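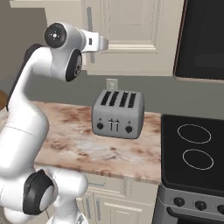

Ein Blog für den See: Ewan Halliday schreibt jetzt jeden Mittwoch aus Irkstead

Wer in den vergangenen Wochen nach einem Ferienhaus am Estum gesucht hat, nach den Abfahrtszeiten der kleinen Fähre oder auch nur nach einem Bäcker, der am Sonntag geöffnet hat, der ist vermutlich früher oder später bei Ewan Halliday gelandet. Der pensionierte Erdkundelehrer betreibt seit dem Frühjahr ein Reiseblog über das Seeufer zwischen Irkstead und dem Weiler Rennie, und was als Rundbrief an die eigenen Kinder und ein paar frühere Kollegen begonnen hat, ist inzwischen eine recht muntere Seite mit 573 Abonnenten geworden. Für eine Gegend, in der außerhalb der Ferien keine 800 Menschen wohnen, ist das eine ganze Menge!

Seit Juni hat das Blog nun auch einen festen Rhythmus. Jeden Mittwoch, meist noch vor dem Frühstück, stellt Halliday einen neuen Beitrag ein, und wer sich angemeldet hat, bekommt ihn gleichzeitig per E-Mail. Vorher schrieb er, wie es eben kam – manchmal drei Texte in einer Woche und dann wieder vierzehn Tage lang gar nichts, was ihm einige besorgte Anrufe eingebracht hat. »Die Leute dachten, ich sei in den See gefallen«, erzählt er und lacht. »Dabei war ich bloß bei meiner Tochter und hatte das Passwort daheim liegen lassen.«

Beliebt sind vor allem seine Wanderungen. Halliday geht jede Strecke mindestens zweimal, einmal in jede Richtung, und notiert sich dabei Dinge, die in keiner Karte stehen: wo nach Regen das Gatter klemmt, an welcher Bank der Wind einschläft, bei welchem Hof man im Herbst Äpfel mitnehmen darf und dafür eine Münze in die Blechdose legt. Wer mit kleinen Kindern oder mit einem müden Knie unterwegs ist, findet am Anfang jedes Beitrags einen kurzen Hinweis, wie steil es wird und an welcher Stelle man ohne schlechtes Gewissen umkehren kann. Auch über Ferienwohnungen schreibt er gern und ausführlich, wobei ihm eine brauchbare Küche und ein ordentliches Bett deutlich wichtiger sind als der Seeblick. Geld nimmt er von den Vermietern dafür keines, das steht gleich auf der Startseite.

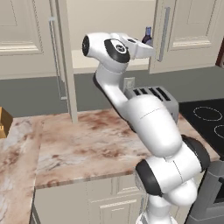 Alte Ansichten vom Drustar gesucht

Für den Sommer hat sich Halliday eine Reihe über den Drustar vorgenommen, den bewaldeten Hügel oberhalb von Irkstead, auf dem 1920 das erste Gästehaus am See eröffnet wurde. Vom Haus selbst stehen noch die Grundmauern und ein Stück der Terrasse, und wer den Pfad hinter der Kapelle hinaufgeht, kommt nach einer guten halben Stunde daran vorbei. Halliday möchte in mehreren Folgen erzählen, wer dort früher Urlaub gemacht hat, wie man überhaupt hinaufkam, als es die Uferstraße noch nicht gab, und was es abends zu essen gab. Eine Speisekarte hat er schon, sie steckte als Lesezeichen in einem Kochbuch vom Flohmarkt. Räucherforelle stand darauf, dazu Gurkensalat, und zum Nachtisch etwas, das er bis heute nicht entziffern konnte.

Was ihm noch fehlt, sind Bilder. Wer zu Hause alte Postkarten, Fotoalben oder auch Briefe vom Drustar aufbewahrt, ist herzlich eingeladen, sich bei ihm zu melden, entweder über das Kontaktformular auf der Seite oder ganz altmodisch mit einem Zettel im Postladen von Irkstead. Alle Stücke werden an Ort und Stelle abfotografiert und gehen gleich wieder zurück, niemand muss also etwas aus der Hand geben. Besonders freut er sich über Aufnahmen, auf denen die alte Anlegestelle zu sehen ist, denn über deren genaue Lage gibt es im Ort mindestens zwei Meinungen, und beide werden mit Leidenschaft vertreten.

Gastbeiträge sind ebenfalls willkommen. Den Anfang macht demnächst eine Leserin aus Rennie, die seit vielen Jahren die Haubentaucher in der Schilfbucht beobachtet und darüber ein Heft nach dem anderen gefüllt hat. Im nächsten Beitrag geht es aber erst einmal um den Uferweg nach Rennie, der nach den Arbeiten am Steg wieder durchgehend begehbar ist – feste Schuhe schaden trotzdem nicht, und am Kiosk gibt es nachmittags wieder Waffeln. Das Blog kann kostenlos gelesen und abonniert werden.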